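# Drinks on a desk with a low power strip: where should the bottle live?

**Asked by Amirul Raju** — December 15, 2022 — viewed 1,212 times

I have a standard partitioned desk at work. Along the back edge there is a horizontal strip of mains sockets, fixed to the wall only a little above the desk surface. The monitor cables drop behind the screen, run loose across the wood and end at the strip. I can't move the strip and facilities won't raise it.

I drink bottled green tea through the day and usually have a cup of something hot as well. Last month I put half a bottle over the desk. It ran under the mat, towards the back, and stopped short of the cables. I'd like to stop relying on luck.

What I have to work with:

- a black desk mat, fabric top, rubber base
- a grey metal laptop stand I no longer use
- one round coaster
- paper cups, when the kitchen has them

Questions:

1. Is the mat a help or a hindrance in a spill?
2. Where should an open drink go in relation to the sockets and the papers? I'm right-handed and I write in a notebook to the left of the keyboard.
3. Is it worth buying a cable tray? I have seen the Vudon clamp-on one and the Menum adhesive one.

---

## Answer 1 — Salim Waweru (accepted, 30 votes)

Taking these in order.

**1. The mat.** It depends on the top layer. A fabric top holds a small spill for a short time, long enough to find a cloth. A coated top does the opposite and sends the liquid to the nearest edge. Rubber underneath grips well but traps whatever gets below it, so lift the mat after any spill and dry both faces. If you leave it, the wood will mark. I have replaced one desk top for exactly that fault.

**2. Position.** Work out which way the desk slopes. Put a pencil on it, side on to the back wall, and see whether it rolls. Many partitioned desks lean slightly backwards after a few years as the rear brackets settle. If yours does, everything you spill heads for the sockets and you should have the brackets adjusted before doing anything else.

After that:

- Keep the open drink on the mat, well forward of the cables, and on the coaster every time. A fixed spot matters more than a perfect spot.
- Keep it between the notebook and your mouse hand but outside the sweep of the mouse cable. A coiled cable that springs open will take a light bottle with it.
- Cap the bottle between drinks. A capped 500 ml bottle that falls over is only a nuisance.
- Paper cups are the worst item on your list. They are light, narrow at the base and easily caught by a sleeve. Use a heavy mug if you have one.

**3. Cable tray.** Yes, but clamp-on. Adhesive trays drop off the underside of the desk once a couple of power bricks are in them. Measure the desk edge first; the clamps on the Vudon tray open to 30 mm and some office desks are thicker.

Until the tray arrives, gather the slack with hook-and-loop ties and get it off the wood. Leave a drip loop, meaning that the cable should hang lower than the socket before it rises to it, so that water running along the cable falls off at the low point.

*Comment — Amirul Raju:* The pencil rolled backwards. I have reported it. Thanks.

*Comment — Zoi Margaritis:* Agree on the drip loop. Would add that a splash on a socket strip means switch off at the circuit, not at the strip.

---

## Answer 2 — Aurelio Olvera (4 votes)

just get a flask with a lid

---

## Answer 3 — Michalis Pappas (15 votes)

Salim's answer covers the safety side. I have one addition, on the unused stand.

Don't put it away. Placed at the back of the desk, in front of the socket strip, it acts as a marker: no drinks beyond the stand. It won't stop liquid, but it will stop you putting a cup down back there while looking at the screen. Mine has done that job since January on a desk very like yours.

I tried a silicone barrier strip first (Fludov make one). It collected dust and peeled at one end. I would not bother.

The other rule I keep is glass and ceramic on the right, paper on the left, and the bottle in the middle. I break it with paper cups, and with the mug when it's empty. My coaster is a plain round red one, easy to find without looking for it — a black one on a black mat is not.

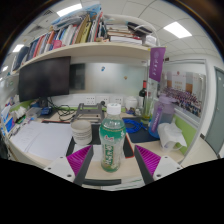
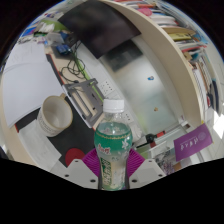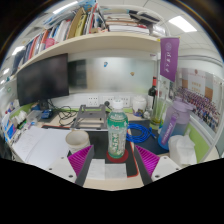

*Green tea bottle, grey stand and socket strip. The bottle is on the coaster in the last one.*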